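# The Robot That Wouldn't Let Go of the Drawer

Have you ever tugged on a drawer that was stuck? You pull. Nothing. You pull harder. Still nothing. Then you wiggle it, or look inside to see if a spoon is poking up, or you go find a grown-up.

You figured all that out without thinking very hard, and that is amazing! Your fingers felt the drawer push back. Your brain said, "Hmm, something is wrong," and your arm stopped before anything broke.

A robot arm can't do any of that unless somebody teaches it. This is the story of a robot arm named Teixeira (say it "tay-SHAY-ra") that had to learn about stuck drawers the hard way - with a bang.

## Meet Teixeira

Teixeira worked in a lab called Mosteslow. It had one arm, with joints like your shoulder, elbow, and wrist, and at the end of the arm were two flat fingers that could pinch. The part with the fingers is called a **gripper**.

Its job was to open drawers, and then close them again, and then open them again. That might sound like the dullest job in the world, but think about how many things at home are kept in drawers. Socks! Forks! Tape! A robot that helps people around the house would be pretty useless if it couldn't get into a drawer.

Two people looked after the robot. Ngaio Hollis wrote the instructions that told the arm how to move. Mitiku Alemneh was in charge of safety, so he got to say "stop" to anybody, even his boss.

## How a robot opens a drawer

Before we get to the bang, you need to know how the job is supposed to go. First, the robot has to find the handle. It uses a camera for that, and a camera can be fooled. Shadows are especially sneaky. A dark stripe next to a handle can look a lot like part of the handle if you're a computer and all you have is a grid of colored dots.
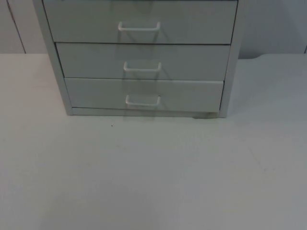 Next comes the reach. The arm moves its gripper to the handle and closes its fingers on the bar. A thin bar handle is nice for a robot because there is space behind it for a finger to fit.

Then it pulls, and the pull has to go in a straight line. Drawers slide on tracks called **runners**, and they only like to travel one way. If you pull a little bit sideways, one corner of the drawer comes forward before the other one, and the drawer twists in its opening. It jams! Engineers have a word for this. They call it **racking**.

You can try it yourself with a drawer at home (ask first, and pick one that isn't full of glass things). Use one finger and pull gently on just one end of the handle. Now pull gently in the middle. Can you feel a difference? Wide drawers usually show it best.

## The bang

It happened one afternoon in July, at 2 o'clock. Teixeira had been opening and closing drawers all morning, and it was doing so well that Ngaio had started writing down the results in pen.

Then the arm reached for a handle and grabbed it a little too close to one end. It was a small mistake, smaller than the width of your pinky fingernail. The gripper closed, the arm pulled, and the drawer started to come out crooked. It racked. It jammed tight.

A person would have stopped right there. But Teixeira's instructions said, "Move the hand backward until the drawer is open." The drawer wasn't open. So the arm kept pulling.

And pulling.

And because the hand wasn't getting where it was supposed to go, the arm's motors did exactly what they had been told to do when they fell behind. They pulled *harder*.

The whole cabinet slid across the table with an awful scraping sound. Mitiku hit the big red stop button, but before the arm came to rest, the fingers slipped off the handle. All that pull had nothing to pull on anymore, so the arm snapped backward. BANG! It smacked into a metal post behind it.

No one was hurt. There's a yellow line on the floor at Mosteslow, and you have to stay outside it whenever the arm is switched on. Ngaio and Mitiku were both standing outside the line. The post got a dent. One of the robot's fingers got bent, and it looked so silly that Ngaio kept it on her desk afterward.

## Was the robot being bad?

Nope! Robots don't get angry at drawers. Teixeira wasn't being stubborn, even though it sure looked stubborn. It was following its instructions perfectly, and the instructions had a hole in them. They said what to do if things went right. They never said what to do if the drawer didn't move.

When something goes wrong like this, good engineers don't just say "oops" and switch the machine back on. They play detective. Ngaio and Mitiku had a great clue, too, because the robot kept a record of everything its motors did. This kind of record is called a **log**, and it's like a diary that a machine writes very, very fast.

The log showed how hard the arm had been pulling. Scientists measure pushes and pulls in units called **newtons**. If you hold a medium-sized apple in your hand, it presses down with a force of close to one newton. Teixeira's normal drawer pull was 24 newtons. That's like a bag of apples, and it's plenty for an ordinary drawer.

Right before the fingers slipped, the pull was 300 newtons. Imagine *that* many apples!

"We gave it strong muscles," Mitiku said, "and we forgot to give it a sense of ouch."

## Giving a robot a sense of ouch

So how do you fix it? Ngaio's first idea was to make the robot better at finding the middle of the handle. That was a good idea, and she did it. But Mitiku asked an annoying question (asking annoying questions is a big part of a safety person's job). What if the drawer gets stuck for some other reason? What if it's locked? What if there really is a spoon poking up?

You can't stop every drawer in the world from jamming. You *can* decide what the robot does about it.

They added a **force sensor** to the robot's wrist. It's a metal piece that bends a teeny, tiny amount when something pulls on it - much too little for you to see - and turns that bend into a number. The one they used was called a Sterasent. Now the robot could notice the drawer pulling back.

Then they wrote some new rules:

1. If the pull gets too big, stop.
2. After stopping, relax the arm slowly *before* opening the fingers, so it can't snap back.
3. Push the drawer closed again, gently, and try once more with a new grip.
4. If it's still stuck, leave it alone and call a person.

Rule 4 was Ngaio's favorite. Calling for help isn't the robot failing at its job. Sometimes it's the smartest thing the robot can do!

They also put the limit in a second place. A small separate computer called Enditz was hooked up to watch the sensor too. Its only job was to cut power to the motors if the pull went over the limit. So if the main computer got mixed up, there was a backup. Cars have backups, and so do planes and elevators. Having two ways to stay safe is called **redundancy**, which is a long word for a simple idea, like wearing a belt *and* suspenders.

## Trying to make it go wrong

Now came the really fun part. They had to test it, and the best way to test a safety rule is to cause trouble on purpose.

They wedged drawers shut with folded cardboard. They tied a drawer closed with string. They stuffed one so full of towels that even Mitiku couldn't open it. They told the robot to grab handles at the wrong end. And they stayed behind the yellow line the whole time, of course.

Over and over, the arm reached out, pulled, felt the drawer pull back, and stopped. It relaxed. It let go. It tried again, and if that didn't work, a little chime played: *ding-dong*. Come help me, please!

They ran 690 tests. The cabinet didn't slide across the table in any of them, and the arm never hit the post again.

One thing did surprise them. On a few tests, the robot played its chime when the drawer wasn't jammed at all. Those drawers were just heavy. The limit was set a bit too low, so the robot gave up early, like somebody who tries one bite of broccoli and puts down the fork. Ngaio raised the limit a little, and then they had to do a bunch of the tests over. She groaned about that. Mitiku brought snacks.

## Be a safety detective

Pick something you do every day, like brushing your teeth or pouring cereal, and write instructions for it as if you were telling a robot. Then give them to a friend or someone in your family, and ask them to do *only* what the words say.

Watch for the holes! Did you say when to stop pouring? What should they do if the box is empty? When you find a hole, write a new rule to fix it and try again.

## Words to know

**Force sensor:** a part that measures how hard something is pushing or pulling.

**Gripper:** a robot's hand.

**Log:** a record a machine keeps of what it did.

**Newton:** a unit for measuring pushes and pulls.

**Racking:** when a drawer twists and jams from being pulled crooked.

**Redundancy:** having a backup in case the first thing fails.

**Runners:** the tracks a drawer slides on.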